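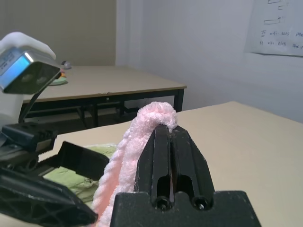 Pink chenille at the folding table.

About Drurora Laundry

Drurora Laundry washes, dries, folds and delivers towels and other soft household textiles. Our customers are guest houses, swimming clubs, hairdressers, small gyms and a good number of private households. We are at Unit 2, Hurum Yard, behind the tile shop, and the entrance is through the green gate on the yard side. The front door on the road belongs to the tile shop.

The business began as Solanki Dry Cleaning, which had a shop on the parade and took in towels as a sideline. When the shop's lease came to an end, Kwan-ho Tu, who had managed the counter there, bought the washing machines and moved them to the yard. The dry cleaning stopped at that point and we have not gone back to it. We are still asked about suits. We can't take them, but we can tell you where we take our own.

We now have 19 people on the payroll, most of them part-time. Kwan-ho still runs the company and answers most of the letters. Sushil Prajapati looks after the folding room and wrote our folding guide, part of which is given further down this page.

What we take

Bath towels, hand towels, face cloths, bath mats without rubber backing, dressing gowns, tea towels, bed throws and chenille. Customers are sometimes surprised by the last one. Chenille washes well if it goes in a bag on a low spin and is dried flat. In a hot dryer it sheds and the pile goes bald in patches. Anything with long loops or cords is kept apart from the towels, as the loops catch on zips and on each other.

We don't take duvets, pillows, curtains with hooks still in, or anything with paint on it.

How the work goes

Bags come in by van before ten. Each bag has a numbered tag which stays with the order from the wash to the shelf. White and coloured towels are separated, and new dark towels go on their own for the first few washes. We use Ekomier liquid at the dose on the drum and no fabric softener. Softener leaves a coating on the loops, and a coated towel doesn't dry you properly. If you would like softener used anyway, please write it on the order slip and we'll do as you ask.

Drying is where most of the time goes. A towel that feels dry at the middle can still be damp along the hem, where the fabric is doubled over. Hems are checked before anything goes through to the folding room, and damp ones go back in.

The folding room has plain, pale tables and good light. We chose a pale surface because dark lint and stray threads show up on it straight away. Nothing else is done on those tables – no eating, no paperwork and no unpacking of bags.

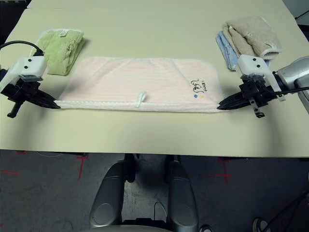
From the folding guide, by Sushil Prajapati
Last revised 2018-10-08

Lay the towel flat with the long side towards you. Take it by both near corners and draw the edge straight. If the edge is straight, the rest of the towel will usually follow. If it isn't, no amount of patting will help, and you should lift it and start again.

Look for the border. Many towels have a woven band or a contrasting hem, such as white on pink, and this gives you a line to work to. Smooth out any puckers along it before the first fold. Smooth the far edge afterwards.

Find the hanging loop. Some towels have it at the corner and some have it in the middle of a side. It should lie flat, and it should end up on the inside once the towel is folded. A loop left sticking out gets caught when the towel is pulled off a pile, and that is how loops get torn.

If the towel has embroidery or a logo, check which part of it will show when you have finished. Guest houses want their name facing up. Most households don't mind.

Bath towels are folded in half across the length, in half again, then in thirds. Hand towels are folded in thirds lengthways and then in half. Face cloths are folded in four. Customers who have narrow shelves can ask for rolled towels, and we keep a note of this on the account.

Finished towels go to the back of the table with the fold facing forwards. Keep them away from the one being worked on. Quilted and patterned towels are thicker than they look and should go at the bottom of a pile.

If a towel slides or bunches up, shake it out and begin from the corners.
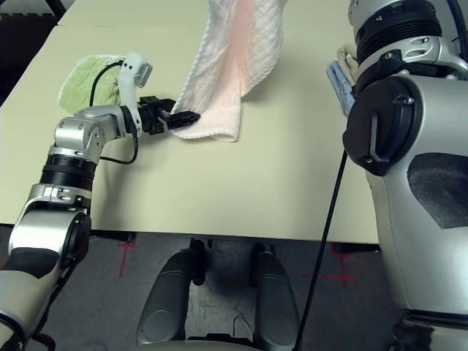 A white towel with a pink streak and a light green one further back.

Deliveries and orders

The van goes out in the afternoon. Orders are wrapped in brown paper for households and go out in canvas hampers for everyone else. Please leave empty hampers where the driver can reach them. We lost a lot of them last winter and they are expensive to replace.

The smallest order we deliver is one full bag. There is no largest order, but if you are sending more than 200 towels at once please let us know the day before so that the dryers can be planned. Our busiest month is February, when the swimming clubs hold their galas. Last February we folded 2,186 towels for the clubs alone, on top of the usual orders.

If something comes back damaged or doesn't come back at all, tell us within a week and keep the order slip. We will look for it first. Missing towels are nearly always in another customer's parcel, and most turn up. If yours doesn't, we replace it with one of the same size and as close a colour as we can find.

Towels with no tag that we can't match to an order are kept on the shelf by the gate. You are welcome to come and look through them during opening hours. After three months they go to the animal rescue.

Visiting

You can drop off and collect at the yard in person. Ring the bell and wait – the dryers are loud and it can take a moment for someone to hear. There is parking for one car inside the gate. Please don't block the tile shop's loading bay.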